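Call for Participants: Beginner Cycling and Weight Study
Pulon Community Health, Mondville

We are looking for adults in and near Mondville who would like to take up cycling as part of losing weight, and who are willing to let us follow how it goes. Riding starts in September and the study runs through the following spring. We have room for 50 people.

The study is led by Mariama Gyamfi and is run out of our Skistgate office, next to the trailhead. It looks at whether people who ride in a small group keep at it longer than people who follow the same plan by themselves. You will be placed in one group or the other by a draw, with 25 people in each. You can't pick your group, and we can't move you later so you can ride with a friend or spouse, so please think about that before you apply.

What you would do

Ride three times a week on the schedule we give you. The first rides are short and flat, mostly on the Tamura path. They get longer every couple of weeks. The group riders meet a ride leader at the Skistgate lot. The solo riders go whenever and wherever they like, as long as the ride gets done and logged.

Keep a food and riding log on paper or on your phone. You don't have to follow a set diet. We ask that you write down what you eat on 2 days out of each week, including drinks and snacks, and that you do it the same day. Please don't leave things out because you think we won't like them.

Come in once a month to be weighed and have your blood pressure taken. Visits are short. Wear light clothes and skip the coffee that morning.
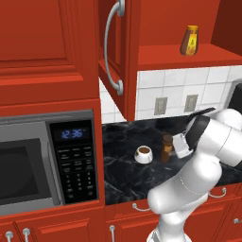

Do I have to stop eating certain foods to be in the study?

Eat the way you normally would, or change it if you want to. There is no banned list and no meal plan, and all we need is for the log to match what you ate.

Who can apply

You should be between 25 and 69 years old and able to walk up a flight of stairs without stopping. You need to know how to ride a bike, but it's fine if you haven't been on one since you were a kid. You should want to lose at least 20 pounds. We need a signed note from your doctor saying that moderate exercise is okay for you, and we have a form for that.

We can't take people who already ride more than once a week, who have had surgery in the past six months, who are pregnant, or who are on a prescription drug for weight loss. If you are in another exercise or diet study, wait until that one is over.

Bikes and gear

If you have a bike that fits and has working brakes, use it. If not, we can lend you one for the length of the study. The loaner bikes are plain hybrids with upright handlebars and a wide saddle. We have frames in several sizes and will fit the seat to you at the first visit. Every rider gets a helmet, a front and rear light, and a small computer that records distance and time.

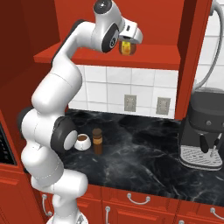

Loaner bikes have to be kept indoors or in a locked garage overnight. If something breaks, bring the bike to the office and we will fix it or swap it. Flats are on us too, though we will show you how to change a tube at the first visit, and it helps to know.

What you get

You will be paid $50 for each monthly visit, by check, at the visit. Riders who finish can keep the helmet, the lights and the computer. You will also get a copy of your own numbers at the end. You may leave the study at any time and keep what you have been paid up to then.

Your weight, logs and ride records are stored under a number and not your name. The ride leaders don't see your weigh-in results.

How to apply

Pick up an application at the Skistgate office or call the front desk and ask for one by mail. Fill in both sides, attach the doctor's form, and return them together. Applications without the doctor's form will be held until it comes in. Mariama Gyamfi will call everyone who applies, whether or not there is a place. If the study fills up, we will keep a waiting list in the order the forms arrived.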